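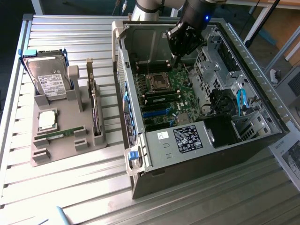 In Defence of the Old Desktop Tower

I have a soft spot for the big dull office computer, the sort that used to sit under every desk in the country with somebody's shoes resting against it. I mean the ones with a side that comes off. I've been meaning to write this up ever since my sister-in-law asked me, quite kindly, why there were still 4 of them in my spare room, and I gave such a muddled answer that she changed the subject to her patio.

So, a better answer. With the panel off and the case laid down on its side, everything in an old tower is just there, facing you. The board is in the middle like a town seen from a hill. The processor socket is the square metal bit. The memory goes in the long black slots, the power supply is the great silver lump with the label full of approval marks, and the disks live in a metal cage over to one side. You can learn the whole lot in an afternoon, and I say that as a person who took three goes to pass a driving theory test.

I learned it from Rakiya Adebisi, who ran the evening repair class in Titbridge when I was between jobs and needed a reason to leave the house. She had a rule that we weren't allowed to touch a screwdriver until we could point at each part and say what it did. I thought this was daft. I'd paid for a repair class and I wanted to repair! But she went round the room making us point, and I called the coin battery "the thing that makes it tick", and she said that wasn't bad, because it does keep the clock going when the plug's out. I was absurdly pleased with myself for the rest of the week.

What struck me then, and still does, is how much thought somebody had put into other people's fingers. Look at the blue plastic on the tower up top, the column of clips beside the expansion slots, and the little blue tab by one of the handles. I love a coloured tab. It's a designer you'll never meet leaning over and telling you where to put your thumb. Somebody sat in a meeting and argued for that, and I expect somebody else said it would cost too much, and for once the first person won.

And handles! Beige plastic handles, on a computer! I can't think of a thing I've bought in the last few years that came with a handle, apart from a saucepan.

My current laptop has no handle and no tab. It's a lovely thin object and I've no complaints about how it runs, but the memory is soldered down, so whatever I chose on the day I bought it is what I'll have on the day I get rid of it. I did ask in the shop whether I could add some later, and the lad looked at me as though I'd asked to add a bedroom. It was 924 pounds, that laptop. For that money I'd like to be let in.

Now compare the tower with one stick of memory in it and the other slots going spare. I find an empty slot a very cheering sight. It means the machine was sold with room to grow, and whoever had it could have come back later, when they were a bit more flush, and pushed another one in. You line up the notch, press until the ends click over, and you've got a better computer than you had before your tea. I've done it with Consuelo Cabrera next door, who is seventy-odd and had been told by her grandson that hers was finished. She did the pressing herself. She was scared stiff of breaking it — they do need more of a shove than feels polite — and when it came on she made me stay and watch her open her photographs one after another, all of a family do in a garden, until it was properly dark out.

Her upgrade cost less than a takeaway. I keep coming back to that. The grandson's plan was a new machine.

I ought to be fair to the other side, and the other side in my life is Jalen Mercado, a friend from my Algate days who works with this stuff for a living and has no patience for my misty eyes. Jalen's case goes like this. Old towers drink electricity. They're slow however much memory you feed them, they won't run the newest systems safely, and a good many of the people who say they'll fix one up have a spare room like mine. He also says that soldering things down makes them smaller and stops them working loose, and that most people never once opened their old computer, so what exactly have they lost?

The electricity point I give him. I put a plug meter on one of mine and it made me wince, and I don't leave it running now. The spare room point I also give him, through gritted teeth. But I won't have the last one. Most people never opened theirs, true, but they knew a person who could. There was an uncle, or a woman at work, or a shop like Olatunji on the corner of my old road, where you could carry the thing in under one arm and be told what was wrong while you waited. The not opening was a choice. Take the screws away and glue the lid, and you've made the choice for everybody, the uncle included.

Then there's the question of what happens at the end. A tower that comes apart easily can be taken apart usefully. The drive comes out of its cage and goes in something else. The power supply comes out whole (and should stay whole, please — Rakiya was fierce about that, never open one up, and so am I). The memory goes in an envelope and then into a neighbour's machine. Even the cables are worth having. I've a shoebox of SATA cables and I dip into it more often than I do the good biscuits. When a glued-up tablet dies there's nothing to put in the shoebox, and you stand in front of the skip at the tip feeling like you've done something wrong.

I'm not asking for everyone to go back to a beige lump under the desk. My own knees wouldn't thank me. What I'd like is for the people who make the thin nice things to keep a couple of habits from the people who made the big dull ones. Let the memory come out. Let the battery come out. Use screws, and let them be screws that fit a driver you can buy in an ordinary hardware shop. Colour in the bits I'm meant to pull. If that makes my next laptop as thick as a paperback I'll cope, I carry a paperback anyway.

And schools should have a few of these towers on a table with the sides off. My niece's school has a very smart computer room and not one machine in it that a child is allowed to see inside. She's been taught to make slideshows on them for years. I let her loose on one of my 4 over the holidays, and she had the memory out and back in before I'd finished explaining which way round it went. She then asked if we could do the microwave. We could not do the microwave.

She's taking one of the towers home at Easter, so that leaves three, and I've told my sister-in-law as much. She said that was nice and asked where I was planning to put the bed.

Contact: letters to Fatima Wike, Prarkurach | © Fatima Wike, all rights reserved | Back to top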